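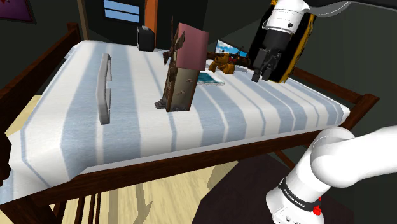
Simulated bedroom, object sorting task, with the arm above the bed.

Search this site Enter keywords

December 30, 2024
By Leire Aguirre

Progress report to the Arrieta Fund: student robotics club, first half of the school year

Dear Trinidad Quintana,

With this letter I send you the report on the work of our club since the beginning of the course. As we agreed, I explain what the students have done, how we used the money, and what is still missing.

The club has nine students this year. Four of them were already with us last year, and the others are beginners. We meet in the computer room after classes. The students chose the name Grunus for their project, and in it they teach a simulated arm to pick up things in a home and put them in the correct place. The club has no real arm, so all the work is done in simulation. The model we use is the Franka Emika arm.

In the first weeks the students learned to move the arm by keyboard and to read the angle of each joint. This was slower than I planned. The beginners needed more time with the mathematics, and I decided to stop the programming for two meetings and to work only on paper. I think it was a good decision, although it put us behind the calendar that I sent you.

After that we began with the rooms. The bedroom is the most difficult room that we have now. The things to pick up lie on a bed with a striped sheet, and they are very different in shape: a teddy bear, a flat teal object like a book or a card, a gray curved handle, a tall narrow tower with a pink top. The flat one gives the most trouble to the students. The two fingers come from above and there is very little to hold. One group wants to push it to the side of the mattress first and take it there by the edge. The other group prefers to change the angle of the wrist. I let both groups continue, and they will compare the results in March.

For the teddy bear we made a test of 200 attempts, with the start position changed each time. The arm lifted the bear in 90 of them. The students were a little disappointed with this number, but they saved a record of every attempt and now they study the failures. Many of these come from closing the fingers too early — this is an error in our program and we know where it is.

About the money: the first payment was used for two computers with better graphics cards and for the fee of the Relis student competition. The second computer arrived late and we could use it only in the last meetings. I attach the invoices in a separate file. We did not spend the part for travel, and I ask your permission to keep it for the competition.

For the next months we have this plan:

- correct the closing of the fingers and repeat the same test
- finish the kitchen, which for now has only walls and a table
- write the technical description that Relis asks from each team
- prepare an open afternoon for the families at the Drorolness library

I have one request more. The two oldest students would like to speak with an engineer who works with arms of this type. If you know a person who could give us one hour by video call, we would be very grateful.

I remain at your disposal for any question about the accounts or the work.

With kind regards,
Leire Aguirre
Teacher responsible for the club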